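Washing old basketball jerseys without wrecking the numbers
Laundry and Clothing Care > Stains, Fabrics, Sportswear
Page 1 of 1

coltadby_mom
Posted 30 May 2024
My son's summer league gave out jerseys from the last few seasons instead of ordering new ones. They're mesh, with big printed numbers, and a couple already have cracks in the print. I have always washed everything together on warm and dried it on medium. Is that going to finish them off? The tags are worn blank so I have no instructions to go by.

Durkov
Cold water, inside out, no dryer. The dryer is what kills the print. If you only change one thing, change that.

rimside
Agree on the dryer. I don't agree that it has to be cold. I've washed mine at 30 (that's Celsius, the machine came with the apartment) for years and the numbers are fine. Cold doesn't get the smell out of mesh. You end up washing it twice, and two washes are harder on it than one warm one.

Durkov
Smell is a detergent problem. Most people use too much and it stays in the fabric. Use half, and skip the softener. Softener coats the mesh and then sweat sits on top of it.

Esther Simiyu
I did the wash for a youth team in Tirkivside for three seasons, 39 jerseys at the end of it, so I can tell you what worked for us.

Soak first if they smell. One cup of white vinegar in a sink of cool water, 20 minutes, then straight into the machine. Turn them inside out before they go in. I didn't always do this in the first season and the numbers rubbed against zippers and each other. Keep the reds apart from anything white until you know whether they run. Jerseys with white trim around the armholes are the ones to watch, because pink trim is very hard to get back to white.

Take them out as soon as the cycle ends. A wet jersey left in a heap gets creases across the number, and on older prints the crease is where the crack starts.
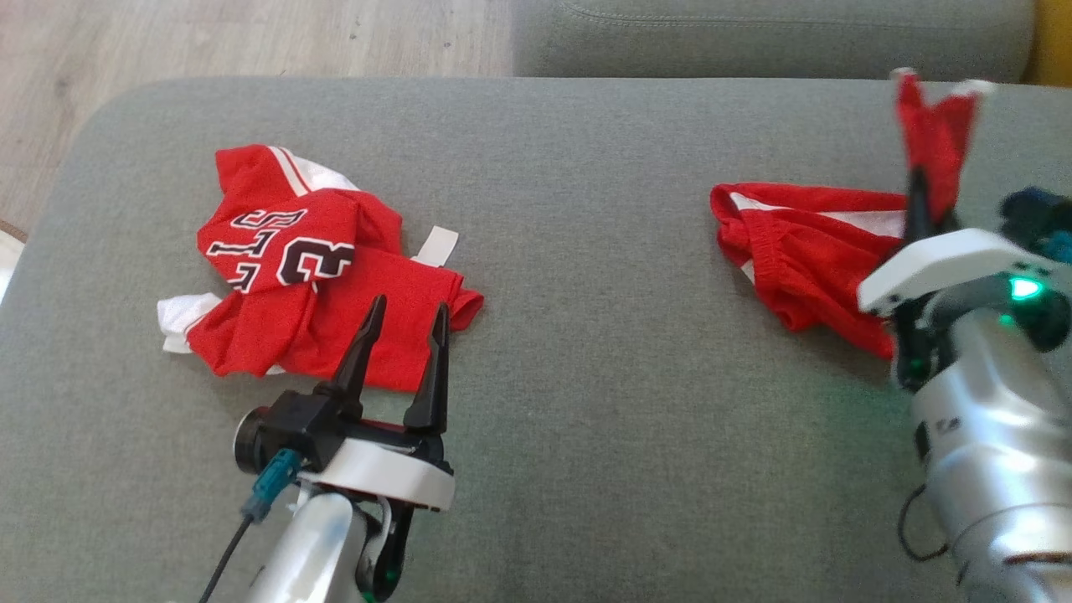

For folding, lay the jersey face down, bring both sides in to the middle, then fold up from the bottom once. Try to keep the fold line below the number. If you have the closet space, hang them. Mine went on wide plastic hangers and stayed there from November until the season opened again.

The cracks you already have won't close up. You can slow them down and that's all.

coltadby_mom
Thank you, that's very clear. What about ironing? One of them has a number that's starting to lift at the corner.

rimside
Don't iron mesh. It melts.

Esther Simiyu
I have pressed lifting corners down, but only with a cotton cloth between, low heat, no steam, a few seconds at a time. Check that it's a heat-applied number first. If it's screen printed there is nothing to press back, it just flakes. I'd try it on the worst one.

Hồ
I'd leave the iron alone too. There's fabric glue for this, it costs a few dollars. Put a little under the corner with a toothpick, book on top overnight with wax paper under the book. Mine has held through a full season.

Durkov
Glue goes stiff and then it cracks next to the glue. Seen it on two of mine.

Hồ
Depends on the glue. Get one that says flexible and washable on the tube. I wouldn't use super glue on anything you wear.

rimside
Is there a reason not to use a mesh laundry bag? One jersey per bag and the inside out question matters a lot less.

Durkov
Bags are fine. They don't rinse as well if you stuff them, so one per bag like you said.

coltadby_mom
I did the first load last night. Vinegar soak, inside out, cold, half the detergent, hung over the shower rod. Smell is gone from all but one. I'll soak that one again and try it at rimside's temperature. Haven't decided on the corner yet - leaning toward the glue.

Esther Simiyu
Soak that one for an hour this time, and rinse it before it goes in the machine.

Thread views: 751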